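Call for participants: does your home cabling really carry what the box says?

Zisa is looking for 36 households to test Stakitz adapters, which send data over old aerial wiring. The maker promises a lot. We have our doubts and want figures.

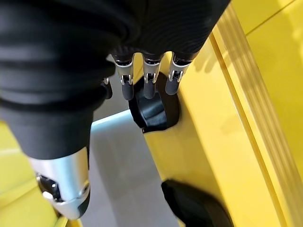
Every home gets 2 adapters and a logbook. Fit them yourself, with no engineer in attendance, and write down every dropout. Results go to Vesna Stojanovska, who reads the lot. If you can't tell a coax socket from a phone socket, fine, we want you too. 

You get 60 euros at the end, paid whether the kit works or not. Yordanov supplies the adapters and has no say in what we publish. 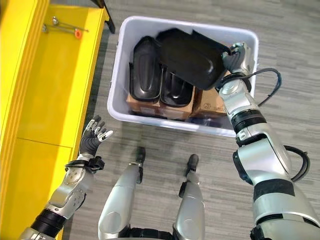

Flats with shared wiring are welcome, new builds less so. Write to Ilir Kos, quoting 1455, before the end of December.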